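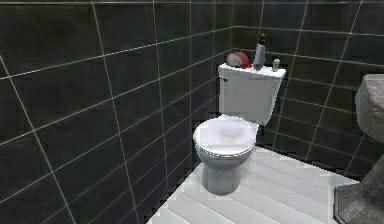
*Bathroom layout from the Promham set. Clear the tank lid, wipe it, put everything back.*

**1/** Thread on whether a machine can clean a bathroom yet. Short version: parts of one, slowly, in simulation. Long version follows, with the results from our last round on the Promham layouts.

**2/** The task is dull on purpose. Objects sit on the toilet tank. Move them somewhere safe, wipe the surface, return them. A person does this half asleep with a cloth in one hand and a bottle in the other.

**3/** We ran 558 trials in simulation. 251 finished with the surface wiped and every object back upright. The rest failed at some stage, and the stage matters more than the total, so I'll go through them in order.

**4/** Perception first. In this layout the tiles are charcoal and the fixture is white, which gives clean edges on the tank. The golden-brown top of the tall bottle stands out well against the dark wall. The small cream cylinder near the back corner is harder. Pale object, white lid, few pixels.

**5/** The detector missed the cylinder more often than anything else. When that happens the planner believes the corner is clear and sends the cloth straight through it. The object ends up on the floor and the log reports a successful wipe. We had to rewrite the success check after finding this.

**6/** Ashwin Kamath wrote the new check. It compares object poses before and after, and it ignores whatever the policy claims about itself. Scores dropped the day it went in. They have been more useful ever since.

**7/** Grasping. The tall bottle is slender up top and wider at the base. Grasp high and it swings. Grasp low and the fingers have to get down near the lid, where there is very little clearance for the knuckles. The policy settled on a mid-height grasp and a slow lift – acceptable, ugly to watch.

**8/** The red-and-white round thing at the other end is the opposite problem. Dome on top, nothing flat to pinch. A soft finger pad deals with it. A hard one squeezes it out sideways. We model both pads, and the gap between them was the largest single effect in the whole round.

**9/** Putting things back is where most of the remaining failures sit. The release is the weak point. Fingers open, one sticks slightly longer than the other, bottle tips. People correct for this through the fingertips without noticing. Our contact model doesn't give the policy enough signal to do the same.

**10/** Someone will ask about the wiping itself. Wiping a flat rectangle is the easy bit. Keep the force steady, cover the area, overlap the strokes. Industrial arms have been doing similar motions for decades. The overhang at the edge of the lid caused a few lost cloths and that was all.

**11/** Limits of the simulation, since they deserve their own post. No water. No soap film. The cloth is a simplified sheet that never bunches up. The bottle is a rigid body with no liquid moving inside it. Every one of those makes the real job harder.

**12/** The rendering is also coarse. Textures are blocky and the line where the floor meets the left wall comes out stair-stepped. For this task I don't mind. For anything involving floor edges – mopping, say – I would not trust a policy trained on it.

**13/** We did take it to hardware in June, at the Vinddale workshop, on the arm everyone there calls Omar. Mock-up tank, real bottle, real cloth. Roel Van Wijk built the mock-up from sheet stock and then sprayed it with cleaner, over my objections. He was right to.

**14/** On a dry surface the behavior carried over reasonably well. On a wet one the bottle slid during the release and the round object could not be held at all. We stopped after 65 runs when the pads started to swell. Yu-na Ra is looking at a different pad material.

**15/** Time. A completed run on Omar averaged 6 minutes. I timed myself on the same mock-up and was finished well inside one. Speed is mostly capped by caution near the grasp and the release. Raise the velocity limit and the bottle goes over again.

**16/** Reply to a question from Gopinath Pisharody, who asks why not skip the objects and use a sprayer. Fair. Commercial restroom machines work along those lines, and in a building with nothing left lying on the fixtures it makes sense. Homes have things on the tank. Moving the things is the chore.

**17/** Which is also my answer to the shop-floor comparison. At Nägeli, where I worked before this, the cell was designed so the part always arrived in the same place, same way up. The robot looked very capable. Most of the capability was in the fixture.

**18/** Can you design a bathroom like that? Partly. A shelf with molded recesses would fix most of our release failures tonight. Subbarao Mudaliar has drawn one. I think it's a good drawing and I would not want it in my house.

**19/** What I'd say to anyone planning around this: single-surface wiping with a few known rigid objects is close, on dry surfaces, with someone in the building. Under the rim, behind the pedestal, the floor around the foot – far off. We haven't attempted any of those and I haven't seen a result that persuades me.

**20/** Next round adds a tipping penalty at release and a rougher friction model. We will also shift the small cylinder around the lid and vary its color, to see whether the misses follow the position or the contrast. My guess is contrast.

**21/** Correction to post 7: the mid-height grasp was only used with the soft pads. With the hard pads it went for the base and clipped the lid fairly often. Ashwin caught it. Plots tomorrow once I've relabeled the axes.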